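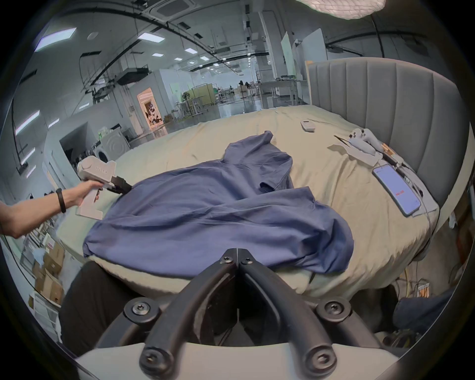

Startseite Produkte Service Downloads Kontakt

4 Inbetriebnahme und Grundeinstellung der Dampfbügelstation Windmont

Die folgenden Arbeiten sind vor dem ersten Gebrauch in der angegebenen Reihenfolge auszuführen. Die Sicherheitshinweise in Kapitel 3 sind vorab vollständig zu lesen.

4.1 Aufstellen der Station

1. Entnehmen Sie die Basisstation, das Bügeleisen und die Abstellmatte der Verpackung und entfernen Sie sämtliche Schutzfolien.
2. Stellen Sie die Basisstation auf eine ebene, standfeste und hitzebeständige Unterlage. Betten, Polstermöbel und Teppiche sind als Stellfläche nicht zulässig.
3. Wickeln Sie Netzkabel und Dampfschlauch vollständig ab. Der Dampfschlauch darf nicht geknickt werden.

VORSICHT
Verbrennungsgefahr durch austretenden Dampf. Richten Sie die Bügelsohle niemals auf Personen oder Tiere. Kleidungsstücke dürfen nicht am Körper gedämpft werden.

4.2 Wassertank füllen

1. Schalten Sie das Gerät aus und ziehen Sie den Netzstecker.
2. Entnehmen Sie den Tank nach vorn und füllen Sie ihn bis zur Markierung MAX mit Leitungswasser. Bei hartem Wasser ist der Entkalkungseinsatz Staster zu verwenden.
3. Setzen Sie den Tank ein, bis er hörbar einrastet.

Hinweis: Duftstoffe, Stärke und Kondenswasser aus Wäschetrocknern dürfen nicht in den Tank gelangen. Schäden aus deren Verwendung sind von der Gewährleistung ausgeschlossen.

4.3 Wäsche vorbereiten

1. Sortieren Sie die Wäsche nach den Angaben auf dem Pflegeetikett. Beginnen Sie mit der niedrigsten Temperaturstufe.
2. Schließen Sie Reißverschlüsse und wenden Sie bedruckte Textilien auf links.
3. Breiten Sie T-Shirts flach aus und richten Sie Ärmel, Seitennähte und Saum aus, bevor Sie das Teil auf den Bügeltisch legen.
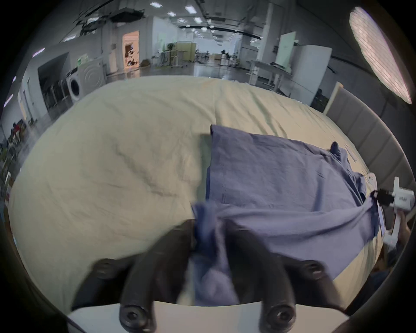
4.4 Erstes Aufheizen

1. Stecken Sie den Netzstecker ein und schalten Sie die Station ein. Die Kontrollleuchte blinkt.
2. Warten Sie 3 Minuten, bis die Kontrollleuchte dauerhaft leuchtet.
3. Halten Sie das Bügeleisen über ein altes Baumwolltuch und betätigen Sie die Dampftaste 5 Sekunden lang. Anfangs können Wassertropfen austreten.

Wird die Station nicht bedient, schaltet sie in den Ruhezustand. Leuchtet danach die Anzeige E5, verfahren Sie nach Abschnitt 7.2. Ersatzteile sind unter der Bestellgruppe 341 erhältlich.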